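공유 작업실에서 두 팔 로봇 만들기, 일곱 번째 기록

저는 한국어로 글을 쓴 지 아직 오래되지 않았습니다. 이상한 표현이 있으면 댓글로 알려 주시면 감사하겠습니다.

지난번에는 왼팔의 손목 모터 이야기를 썼습니다. 그 모터는 7월에 새것으로 바꾸었고, 지금은 소리가 많이 작아졌습니다. 제어 보드는 여전히 Cetmont 제품을 사용합니다. 설명서가 친절하지 않지만 저는 이제 익숙해졌습니다.

요즘 제가 연습시키는 작업은 얇은 인쇄물을 두 그리퍼로 잡고 검은색 사각 틀 앞으로 가져가는 것입니다. 나무 블록이나 컵은 모양이 변하지 않으니까 비교적 쉬웠습니다. 종이는 다릅니다. 두 손의 거리가 조금만 가까워져도 가운데가 휘어지고, 조금만 멀어지면 한쪽 손에서 빠집니다. 처음에는 두 팔을 따로 계산했는데, 이 방법은 좋지 않았습니다. 지금은 오른팔이 기준이 되고 왼팔이 그 거리를 따라갑니다.
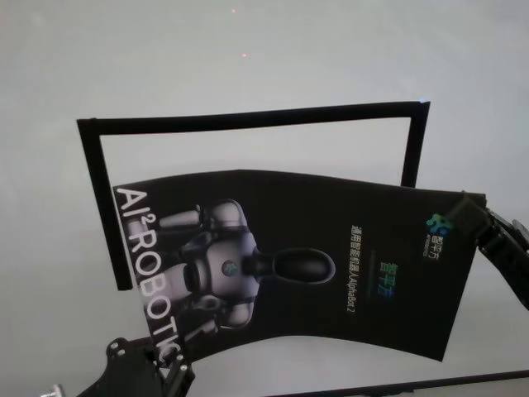
잡는 힘도 문제였습니다. 제 프로그램에서 힘의 값은 0부터 800까지입니다. 저는 겁이 나서 처음에 800을 넣었고, 종이 끝에 깊은 자국이 생겼습니다. 200으로 내리니까 자국은 줄었지만 팔을 돌릴 때 종이가 미끄러졌습니다. 그래서 손가락 안쪽에 얇은 고무를 붙이고 200을 그대로 쓰기로 했습니다. 고무는 Trolunetti라는 가게에서 샀는데, 접착면이 약해서 3번이나 다시 붙였습니다. 다음에는 다른 접착제를 써 보고 싶습니다.

기록 파일도 정리했습니다. 연습을 시작한 후에 저장된 동작이 모두 2,843개입니다. 파일 이름을 날짜로만 지었기 때문에 어떤 것이 종이 작업이고 어떤 것이 블록 작업인지 찾기가 힘들었습니다. 저녁 내내 이름을 바꾸는 짧은 스크립트를 썼고, 그 폴더를 Flestov라고 부르기로 했습니다. 특별한 뜻은 없고 발음이 마음에 들었습니다.

아직 해결하지 못한 것은 종이의 방향입니다. 가로로 잡아야 하는지 세로로 잡아야 하는지 제 프로그램은 전혀 생각하지 않습니다. 인쇄된 글자를 카메라로 읽고 방향을 판단하는 방법을 공부하고 있는데, 글자가 옆으로 누워 있으면 인식이 잘 안 됩니다. 혹시 이 부분을 해 보신 분이 계시면 어떤 라이브러리를 쓰셨는지 듣고 싶습니다.

다음 글에서는 어깨 쪽 케이블 정리를 쓰겠습니다. 케이블 타이는 이미 주문했습니다.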